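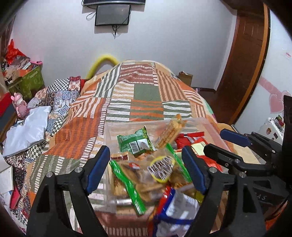

Snacks in a clear plastic box, on a patchwork quilt

Speaker notes - "What we eat between meals"
Evening talk, Haworth library room, 26 chairs

Slide 1. Good evening and thank you for coming. Wait until the door is closed. Tell them the talk is thirty minutes and questions are welcome at any time. I will speak slowly, and if a word of mine is wrong, please correct me.

Slide 2. Start with the question: what did you eat today that was not a meal? Give them one minute to write it on the paper. Most people forget the first thing, usually something with the morning coffee. I forgot mine also when I tried this at home.

Slide 3. The numbers from my own food diary in September. On one normal day I ate 2,472 calories. From this, 487 came between lunch and dinner, and I did not remember enjoying them. Do not say that everybody should eat 2,000. Say it is a number printed on labels for comparison, and that a tall person who works outside needs more.

Slide 4. Reading a label. Hand out the empty Dasten packets now, not before. Ask them to find the serving size first. Then ask how many servings are in the packet. Let them be surprised - do not hurry this part. The Bilier packets have very small print, so keep the magnifying glass near.

Slide 5. Where we keep the food. When I moved the crackers from the kitchen table to the high shelf, I ate them less often. I still ate them. Say this clearly, so that they don't think I am selling a method.

Slide 6. Eating in bed or before the television. Here I tell the story of my years in the Zondora apartment, where the only warm room was the bedroom and I had supper there all winter. Pause for laughing, if there is some.

Slide 7. One thing to try at home. Put the snack on a plate and sit down with it. Do it for a week and write down the hour each time. No weighing.

Questions. If somebody asks about diabetes or medicine, say that I am not a doctor and they should ask theirs. If somebody asks about children, the reading list has two books, on the table near the exit.

Collect the magnifying glass. The room must be free at 8:30 p.m.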